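The woman who teaches grown-ups to write by hand

There is a smell to the upstairs room at Clumari, the little stationery shop near the bottom of the hill, that took me straight back to being seven: pencil shavings, warm radiator, a bit of orange peel. I had come to meet the shop's owner, who has asked me not to use her name ("the customers all call me the pen lady anyway, and I'd like to keep it that way"), and who has been running evening classes in ordinary handwriting for the past few years.

Ordinary is the word she uses most. She will teach you calligraphy if you press her, with the broad nibs and the gold ink, but what she loves is the sort of writing that ends up on a shopping list.

"People come up those stairs and apologise before they've sat down," she says, pouring tea into two mugs that don't match. "They say, oh, mine's dreadful, it always has been, my teacher said it looked like a spider had been at the ink. And I say, well, let's have a look at the spider. Quite often I rather like the spider."

She grew up above a greengrocer's, where her first job was lettering the price tickets for the window. Her father was fussy about the sevens. After that came a long spell in an accounts office, then a redundancy payment, then a lease on a shop that had been selling wool. She kept the wool shop's shelves, which turned out to be just the right depth for envelopes.

The classes began almost by accident. A customer bought a fountain pen as a treat for retiring, brought it back and said it was broken. It wasn't; she was holding it upside down. They spent the best part of an hour at the counter together, and the following week she came back with her sister.

Now there are 52 names on the waiting list, and the exercise sheets, which she writes out herself and copies on the machine downstairs, have run to 2000 pages since she opened. She keeps one of each in a box file marked Zora, after the shop cat, who used to sleep on it.

What are they all after, I wonder, when a phone will do the job so much faster?

"Condolence letters," she says straight away. "That's the big one. Somebody has died and they want to write to the family, and they can't bear to type it. Then recipes, for the children. One man wanted to label his jam – and why shouldn't he? He came for two terms!"

Postcards and place cards

She likes her pupils to have something small to finish, so each term ends with a project. Last June it was postcards, posted from Zitudeo, the café over the road, which kindly lent a table and a great many scones. Before that it was place cards, and she is firm that a card is the best teacher of all, being stiff and small and rather unforgiving about margins.

"You've got to think about who'll be holding it," she says. "Will they have their glasses? Is it going to be passed across a table? Write it for the hand that takes it."
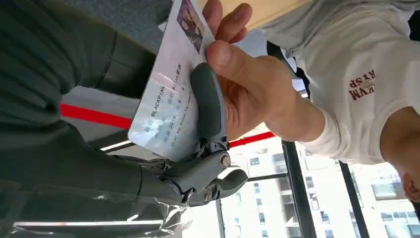
Starting again at any age

Her advice for anyone tempted to try at home is cheerfully unscientific. Buy a pencil you like, a soft one. Sit with both feet on the floor. Copy out something you enjoy, a song or a page of a cookery book, and stop as soon as your hand aches. She doesn't hold with rows and rows of the same letter, although she makes an exception for the letter r, "which is where most of us come unstuck".

The new term's paper is from Nair, a cream pad that comes in packs of 500 sheets, and she lets me try it before I go. I write my own address, badly, and then again, a little less badly. She looks at it for a good long while with her head on one side.

"Lovely g," she says, and goes down to open the shop.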